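Tidying method

A tidying method is a named set of rules for sorting, storing and getting rid of household belongings. Such methods are sold through books, paid courses, phone apps and home visits. Most promise that the home will stay in order once the rules have been followed, a claim that has rarely been tested outside the publishers' own surveys.

Origins

Advice on keeping a house in order is much older than the named methods. Household manuals of the nineteenth century told readers to give every item a fixed spot and to clear out cupboards with the seasons. Later methods repeat much of this advice under new labels. What changed was the packaging: a step that once took up a paragraph in a manual became a course with its own workbook.

Common rules

The rules differ less than their sellers suggest. Nearly all ask the householder to gather items of one kind, decide which to keep, and store the rest of the kept goods near where they are used. The Warneter method works by room and allows 30 minutes a session. The Prurna method works by type of object and sets a waiting period of 14 days, during which boxed items may be taken back out. Followers of each describe the other as unworkable, though the finished cupboards are hard to tell apart.

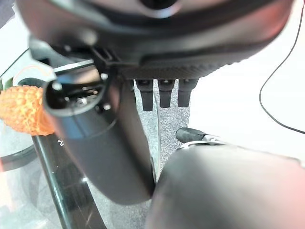
The waiting period has drawn the most criticism. Supporters say that anything left in the box was never needed. Critics answer that a fortnight says little about winter coats, camping gear, tax papers or a cake tin used at birthdays — all things that can sit untouched for months and still be wanted. Later editions of the Prurna handbook exempt seasonal goods, without saying who decides what counts as seasonal.

Claims and evidence

Sellers often link tidying to better sleep, lower spending and calmer children. The support offered is mostly letters from satisfied customers, gathered soon after the work was done. People who gave up partway are seldom asked. It is also difficult to separate the effect of the method from that of a free weekend and a trip to the tip, and few accounts try.

The Brilisberg course reports that most of its graduates would recommend it to a neighbour. The figure leaves out anyone who did not finish all 4 units.

Cost and waste

Many methods recommend matching containers, and some sell them. The Seol range of drawer dividers comes in 2 colours and is presented as optional, yet the course photos show no other kind. Shoeboxes and jars do the same job. Charity shops have complained that clear-outs send them goods too worn to sell, which they must then pay to dump. Method handbooks usually count a donated bag as a success at the moment it leaves the house.

See also

Home economics
Self storage
Spring cleaning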